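# Durken hand grippers: notes after a run of laundry

The Durken kit is a pair of hand-held grippers for recording two-handed tasks. You hold one in each hand, work through the job, and the lenses and sensors in the housing record what the fingers did. Vistico handles the storage and playback side. I took the rental option, which covers 2 units, a charging cradle and 124 pages of manual, and put all of it on folding clothes.

Folding is a harsh thing to try first. Rigid objects flatter any gripper. A fleece has no fixed edges, slides over itself and hides its own hem, so most of the effort goes into finding something worth pinching.

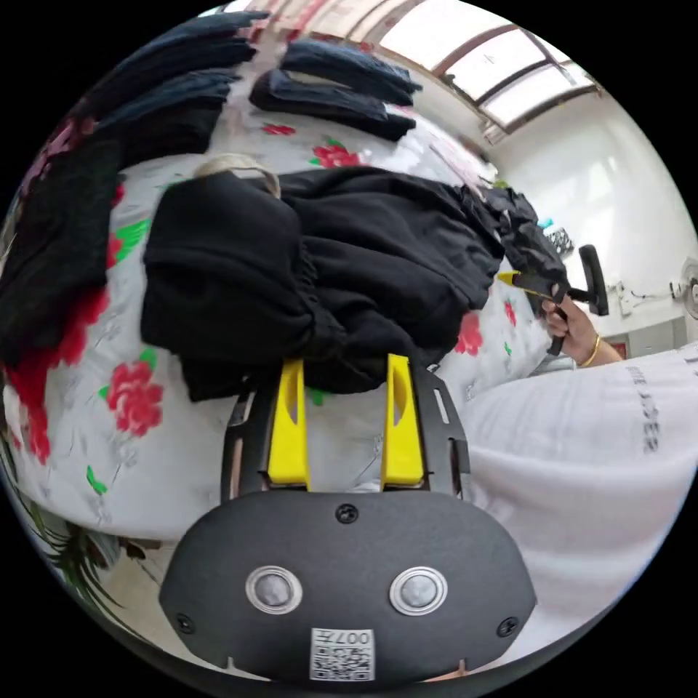

## Fingers and trigger

The yellow fingers are slotted plates that stay parallel through their travel. Trigger pull is long and fairly light, with no detent at the closed end, so you judge grip force by feel. On thick pile this is fine. On thin jersey I squeezed too hard for the first hour and dragged the layer underneath along with the one I wanted.

The slots let the plates give a little under load. Durken sells a stiffer set, but I would stay with the standard ones for clothing. The stiff set is meant for boxes and tins, and the manual says so on the page after the one you will be reading.

Pulling a garment straight is where a pair earns its keep. You can hold one end and draw the other out across the bed until the creases go. My habit was to let go of one unit and use bare fingers for the far end. It is quicker, and it spoils the recording for that side – the software marks the idle unit as parked and drops it from the take.
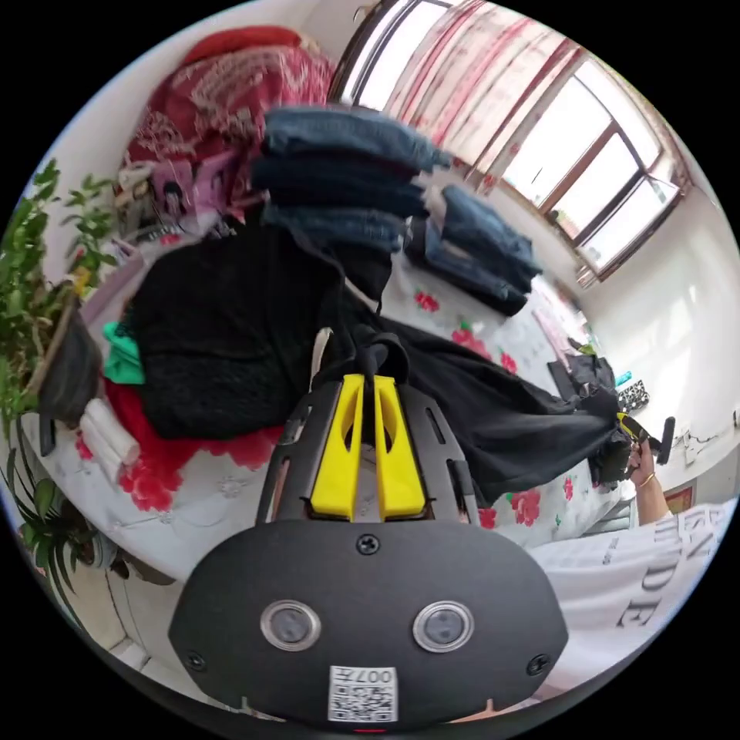

Weight sits forward of the wrist. I could do half an hour before wanting a break, which is worse than the older Espinoza grippers managed, though those had a separate battery on a belt and a cable that caught on every door handle in the house. On balance I prefer the tired wrist.

## Recording and upload

Firmware 2203 fixed the clock drift between left and right units. Before the update the two tracks wandered apart over a long take, and a fold looked as if one hand was guessing. After it I found no offset worth correcting by hand.

Trousers gave the cleanest takes. A waistband is an easy feature to start from, the cloth is heavy enough to stay where it is put, and the fold sequence hardly varies from one pair to the next.

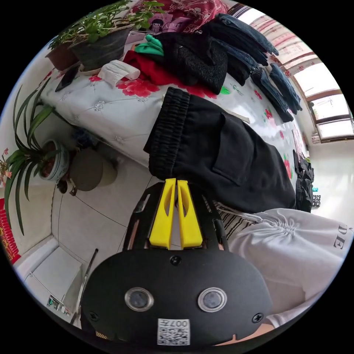
Uploads are slow. Vistico limits the basic plan to 200 takes a month, and failed takes count towards the limit unless you delete them on the unit first. The delete option is two menus down. I also tried exporting to Darkover, the open viewer, and it read the finger positions correctly but ignored my labels.

I am keeping the rental until September. Shirts with buttons are next, and I have ordered a wrist strap.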